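Fitting a bent metal rod to a panel

Posted 2025-10-21 by Noel Bautista, Alcombe workshop notes

These notes cover mounting a bent rod on the face of a flat panel so that the handle end hangs clear and can be gripped from the side. They assume a rod with one elbow near the lower end. Straight rods use the same mounting but need no alignment at step 4.

Tools: 5 mm drill bit, 3 mm hex key, pencil, square, masking tape, soft cloth.

Step 1. Lay the panel flat with the mounting face up. Mark the fixing point and put tape over the mark. Edge trim must stay clear of the drill.

Step 2. Drill through the tape at low speed. Remove the tape and clean out the hole.

Step 3. Attach the upper end of the rod with the supplied bolt and washer. Tighten by hand only. The rod should still turn under light pressure.

Step 4. Stand the panel up and turn the rod until it runs diagonally away from the fixing, with the elbow at the lower end. Push the handle fitting onto the tip until it meets the shoulder.
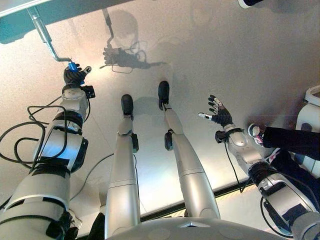

Can the handle go on before the rod is bolted to the panel?

Fit it afterward. A loose rod rolls under load, and the handle ends up out of line with the elbow. The Barrera fitting also grips hard once seated and is difficult to remove without marking the metal.

Step 5. Hold the handle in one hand and tighten the upper bolt with the hex key. Stop when the rod no longer turns. Further force will dish a thin panel.

Step 6. Pull the handle toward you, then push it sideways. Movement at the top means the bolt is loose. Movement at the tip means the fitting is not seated. Correct either one before use.

Rods with a worn upper end should be replaced. The Alcombe part is listed under 1535 and comes with a new washer. Shewit Wolde checked the bolt size against the June parts sheet; older panels with a wider hole take the larger washer, ordered separately.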